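Field Service Machinist / Gearbox Rebuild Tech, 2nd shift
Skatside Drive & Pump Repair, Elbridge shop
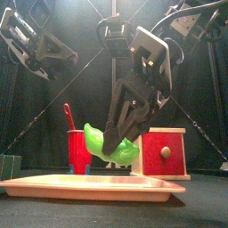
SHOP & FIELD JOBS

Need someone soon. Second shift, Elbridge, with some road work. We rebuild pumps, conveyor drives and right-angle gearboxes for quarries, paper mills and a couple of grain outfits. Two openings, one mostly bench, one mostly travel. Say which you want when you write.

What you'd be doing
Teardown, cleaning, measuring. Writing down what you measured, legibly. Fitting bearings and seals, setting backlash, shimming. Test runs on the stand before anything gets crated. Travel job: pulling units at customer sites, laser alignment, putting them back in. Expect 9 nights away in a normal month, more in November when the mills go down for maintenance.

What we need
Bearing and seal work you can talk us through. Can read a print. Comfortable with mics, bore gauges, dial indicators. Drivers license for the travel job, clean enough for our insurance. Overhead crane ticket is nice, we'll train if you dont have it. Welding a plus for either one.

If you came up through farm equipment or diesel, apply anyway. Two of our best people did. No degree needed.

Pay and hours
Starts at $31 an hour bench, same for travel plus per diem and paid drive time. 3 pm to 1:30 am, Monday to Thursday. Overtime is offered, usually Friday, and you can say no. Health and dental after 60 days. Boot money once a year. We supply the big tools, bring your own hand tools.

About the shop
More than 20 people over two shifts. Nights is a small crew under Ifor Lougher. Parking out back by the Nestier warehouse, use the side door, front is locked after 5.

How to apply
Send a resume or just a list of where you've worked and what you worked on to Emrys Bellis at the front office. Paper is fine. Walk-ins Thursday from 2 pm, ask for Emrys, allow an hour. There's a short hands-on test, measuring a shaft and a housing and telling us what fit you'd call for. Bring safety glasses if you have them.

Already applied for the Ifans Road days job? We still have your paperwork, just call and say your interested in nights.

Open until both spots are filled. No agencies please.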